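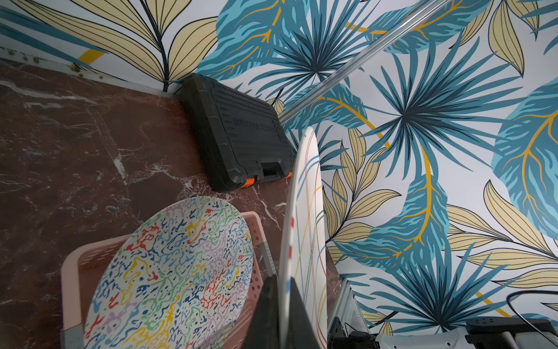 Large-leaf wallpaper where it meets a dark marble surface.

How to Hang a Large-Leaf Wallpaper in a Small Space

By Kamran Rashti

Big leaf prints are harder to hang than stripes or small florals. The repeat is long, you waste more paper, and a bad match at the seam shows from across the room. Small spaces such as alcoves, powder rooms and the wall behind a counter add corners to the problem. The method below is for unpasted, non-woven paper, where the paste goes on the wall. If you have traditional paper that needs to soak, follow the soaking time on the label and then pick up again at "Hang the first strip."

What you need

Wallpaper, all from one batch
Paste for non-woven paper (I use Nurkard ready-mixed)
Roller and a 2-inch brush
Plumb line or level
Snap-off knife with plenty of fresh blades
Wide putty knife or trim guide
Plastic smoother
Seam roller
Sponge and a bucket of clean water
Pencil, tape measure, long scissors

Check the batch numbers first

Open the box and read the label on every roll before you cut anything. The pattern number and the batch number are two different things. On my last job the pattern was Kashindye 3638 and the batch was 3013. All the pattern numbers matched, but one roll came from a later batch and the teal was slightly greener. The store swapped it. They would not have done that if I had already cut into it.

Work out how much paper you need

Measure the height of the wall and add 4 inches for trimming. Find the pattern repeat on the label. Divide your strip length by the repeat and round up to the next whole number, then multiply by the repeat again. That gives you the length of paper each strip uses up. With a repeat of 20 inches and a wall of 92 inches, you need 96 inches with the trim, and each strip uses 100 inches of paper.

Next, divide the total width of the walls by the width of the roll and round up. That is how many strips you need. See how many full strips come out of one roll and buy to suit, plus one extra roll. The offcuts from a large repeat are often too short for anything but the space above a door.
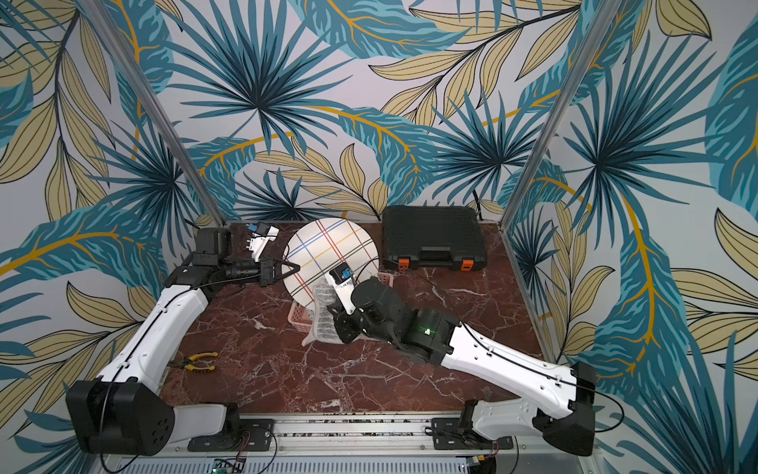
Check whether the match is straight or drop. On a straight match, the same part of the leaf sits at the same height on both edges of the strip. On a drop match, it moves down by half the repeat on the next strip. Drop matches look better with palms but they use more paper, and it helps to cut from two rolls in turn.

Prepare the walls

Take off switch plates with the power turned off at the breaker. Fill holes, let the filler dry, and sand it flush. Wash off grease with sugar soap or a mild cleaner and rinse with plain water. Bare drywall needs a coat of primer made for wallpaper. Without it the paper bonds to the drywall face and will tear it when you take it down.

If the wall is a dark color and your paper has a white ground, put on a coat of white primer. Thin papers let the color through, and gaps at the seams look like pencil lines.

Leave primer overnight. I start papering at 8 in the morning, when the side light from the window shows up any bumps I missed.

Hang the first strip

Choose the wall people see first and decide where the biggest leaf should fall. In an alcove I center it on the back wall and work out toward both sides. Mark a plumb line in light pencil. Ceilings and corners are often out of true, so don't use them as a guide.

Roll paste on the wall a few inches wider than the strip. Cut in the edges with the brush. Set the top of the strip with 2 inches of extra paper at the ceiling and line the side up with the pencil mark. Smooth from the middle out to the edges. Leave the trimming until the strip sits flat.
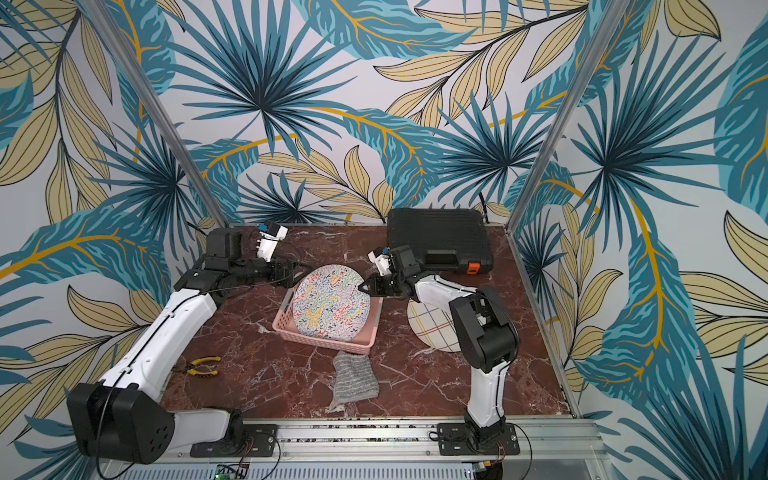
Turn the inside corners

Never wrap a full strip around an inside corner. Measure from the last strip to the corner at the top, middle and bottom. Take the largest number and add half an inch. Cut the strip to that width, hang it, and press the half inch onto the next wall.

Draw a new plumb line on the next wall and hang the leftover piece over the half-inch lap. You will lose a sliver of pattern here. Match the leaves at eye level and let the small errors fall near the floor and ceiling. On vinyl-faced paper, use overlap adhesive on the lap, as ordinary paste won't hold it.

Trim along a counter or shelf

Crease the paper into the joint with the smoother. Hold the putty knife in the crease and cut along it, moving the putty knife and keeping the blade in the paper. Snap off the tip after each long cut. A full alcove takes me almost 50 inches of counter trimming and several blades.

Wipe paste off stone and laminate while it is still wet. When the paper is dry, run a thin bead of clear caulk along the joint if the counter gets splashed. Doltico and Puteck both sell a narrow nozzle that suits this.

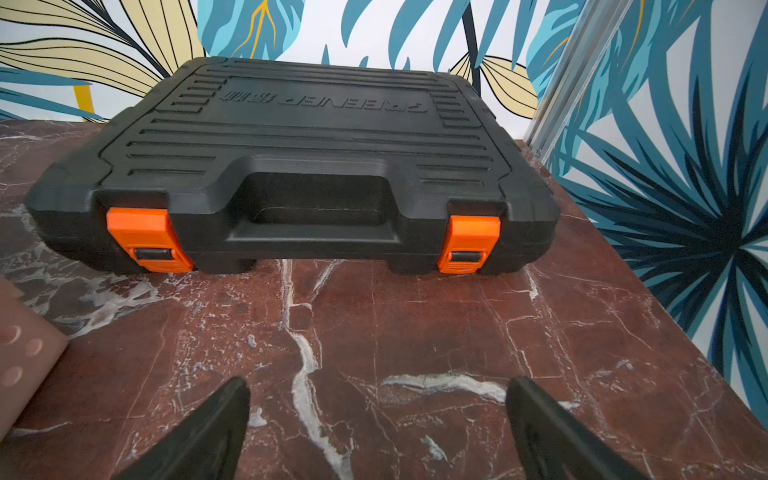 Can I hang new paper over old wallpaper?

It is better to strip the old paper first. Fresh paste can loosen the layer underneath, and the seams of the old paper will show through the new one. If the old paper won't come off without wrecking the wall, glue down loose edges, sand the seams, and seal everything with an oil-based primer before you start.

How long should I wait before using the room?

Give it a full day with the door open and the heat at its normal setting. Small bubbles usually flatten as the paste dries. If one is still there after two days, slit it with a fresh blade along the edge of a leaf, work in a little paste with an artist's brush, and press it down with the seam roller.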